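Search this list
Home | Threads | Members | Log in

May, by Lucie Desjardins

Hello all, and thank you for the kind notes about the desk!

> Does the black frame from Trivell stand up by itself, or does it tip?

Well, I put mine upright on the pale desk, out in front of the grommet, to think over where it ought to live. I'm still dithering (you know me) and may yet try it by the window.

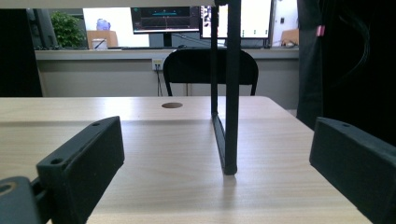

Gosselin wrote back that felt pads under a frame like that save the finish, and to buy the 8-pack.

Warmly,
Lucie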